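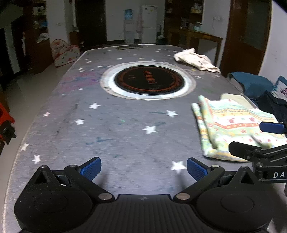
Has anyone here had a tablecloth from Tastbridge that survived more than a year? I'm asking because their site now says "129 washes guaranteed", and I'd like to know who did the washing. I like a cloth with some pattern to it, and a grey one with stars all over and a pale border would suit our long table very well. But I've been had before. My last "lifetime" cloth went see-through in the middle by February.
– flekard_nan

Reply from hob_and_kettle
Guaranteed how? Do you send it back with a diary? I bought two of their cloths and both shrank on a cool wash. Customer service said my machine was "outside the recommended range". It's a perfectly ordinary machine.

Reply from I-hsuan Wan
I've had mine 5 years and it's fine. Washed at 40, dried on the line, never tumbled. I do think people boil these things and then complain.

Reply from hob_and_kettle
I said a cool wash. It's in my post.

Reply from I-hsuan Wan
Fair enough, I skimmed it. Did you tumble them though?

Reply from hob_and_kettle
Once. On low. The label allows it.

Reply from oldmangle
The number means nothing without the temperature. I used to buy linen for a guest house in Festberg and every rep who came through the door had a number. One swore his napkins would do 200. We were cutting them up for dusters before the summer was out. What I look at now is the hem and the weave. Hold it to the light, and if you can read the paper through it, put it back.

Tea towels are the same story. People pay for the print and forget the cloth.

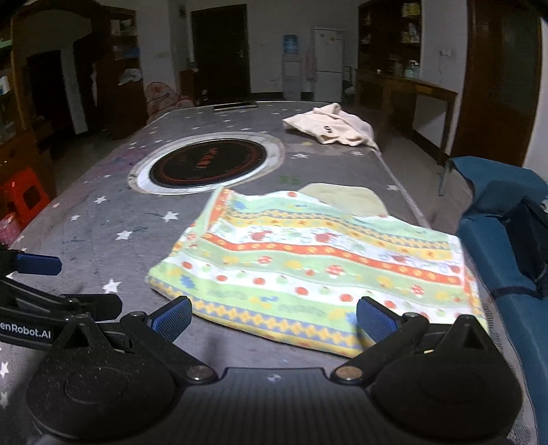

Mushrooms, fruit and stripes, folded on the table.

Cheerful enough, but a print tells you nothing about how well it dries a plate. Give me a plain one any day.

Reply from flekard_nan
I can't agree about plain. I have to look at the thing every day. What I want to know is whether bright colours hold, and so far all I've got is a website telling me they do.

Reply from sudsy_92
They hold if you wash them inside out and keep them off a sunny sill. Vinegar in the first wash sets the dye as well.

Reply from oldmangle
Vinegar does not set modern dye. That one goes round every year and I've yet to see anyone do it with two cloths side by side, one with and one without.

Reply from sudsy_92
My mum did it for years and her reds stayed red.

Reply from oldmangle
Then she bought good reds.

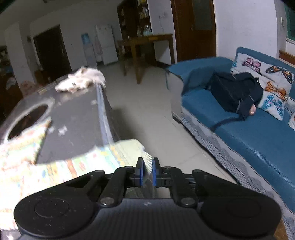
Anyway, the colour is the smaller worry. Cheap cotton sheds, and you'll be picking bits off everything dark you own until it's been through the wash a few times. If it's still shedding after that, it's wearing out, whatever the box says.

Reply from I-hsuan Wan
Mine shed a bit at first and then stopped. I'd still buy another.

Reply from flekard_nan
Thanks all. I wrote to Tastbridge on 29th April asking what temperature they tested at and had an automatic reply with a discount code. De Bruijn in town has cloths I can hold up to the light, so I'll try there first. If Tastbridge ever answer I'll post it.

Reply from hob_and_kettle
What's the code?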